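Humow

A dataset of household sayings, kitchen words and bits of family slang, collected mostly from people's grandparents. Version 5. Last touched February 28, 2021.

What's in here

G'day, and thanks for having a look. Humow started as a text file on my laptop where I wrote down things my nan said when she was cranky. Then my mate Bhavana Kartha sent me a list from her side, Euan Sutherland sent a longer one, and by December I had a folder that needed a proper home. So now it's a repo, with a schema and everything!

There are 430 entries, each one a word or phrase that somebody remembers being used at home. Think "tea" for dinner, "manchester" for sheets and towels, "the good room", "a lick and a promise" for a slack bit of cleaning. Plenty of them you'll know. The ones I love best are words that only ever lived in one family, like "prallus" (the leftovers nobody will claim, and yes, it gave its name to the export script).

How it's laid out

entries.csv is the main file, one row per saying. The columns are:

phrase -- the saying itself, spelt the way the contributor spelt it
meaning -- in plain words, as short as I could get it
region -- state or territory, or "overseas" if it came over with the family
generation -- who said it, e.g. "grandparent" or "great-aunt"
room -- where in the house it belonged, if anywhere
notes -- whatever wouldn't fit elsewhere, and some of these do go on a bit

variants.csv holds alternative spellings and links back by row id. There's an audio folder too, with 80 short clips of people reading their own entries aloud. The quality is all over the shop, as a few were recorded over the phone.

The room column

I nearly dropped this one. Catherine Rennie talked me out of it, and she was right, it's become my favourite thing to sort by. Laundry words turn out to be a rich little seam: half the contributors had a private name for the pile of clean stuff waiting to be folded, and they'd defend it to the death.

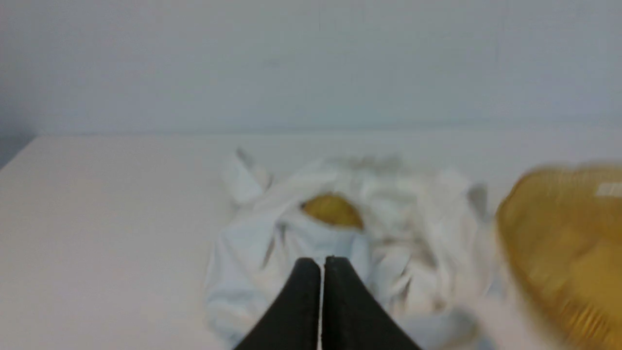
Kitchen is the biggest category by a long way, then laundry, then the back verandah. If a phrase was used all over the house I've left the cell blank, so please don't read a blank as missing data. Missing data is marked "unk". I know, I know, two kinds of empty. I'll fix it one day.

Getting it to load

The files are UTF-8 with commas as separators and double quotes around anything with a comma in it. If you open entries.csv straight into a spreadsheet it might mangle the accents, so import it as UTF-8 text. The prallus script spits out JSON if you'd sooner have that:

python prallus.py entries.csv --out entries.json

It needs Python 3.8 or later and nothing else. Torquil Galbraith wrote the first version in an arvo and I've been making it worse ever since.

Food and fruit bowl words

A late addition, and still a bit patchy. These are names for snacks, lunchbox fillers, and fruit at various stages of being past it. "Floury" got its own row after a long argument over whether it counts as slang (I say no, Euan Paterson says yes, Euan Paterson did the typing). Cooking apples and eating apples are filed separately, the way my nan would've wanted.

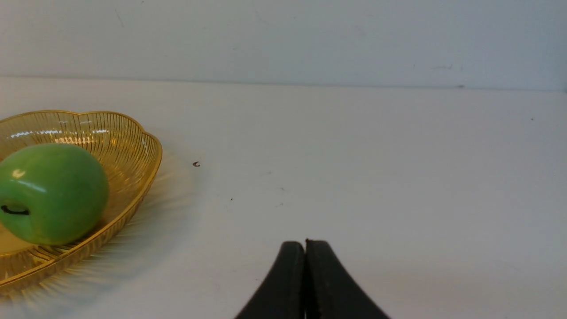

Green apple in a gold wire basket.

Known problems

Victoria is over-represented, being where I live and where I do most of my nagging. The Northern Territory has 8 entries and I'd dearly love more.

Meanings were written by me unless the contributor gave one, so they lean towards how my own family talks. If I've got yours wrong, open an issue and I'll change it, no fuss.

Some sayings are rude. I've kept them in, with "r" in the notes column -- filter on that before you hand the file to a classroom. A handful of nastier ones came out altogether after I checked with the people who'd sent them.

Adding your own

Pull requests are great, but so is an issue with the phrase and who used to say it. Please ask your relatives before you put their names in! I only publish the generation and the region, and anything more personal gets trimmed from the notes before a release.

Licence is CC BY 4.0 for the text. The audio clips belong to the people speaking, so get in touch before using those anywhere else.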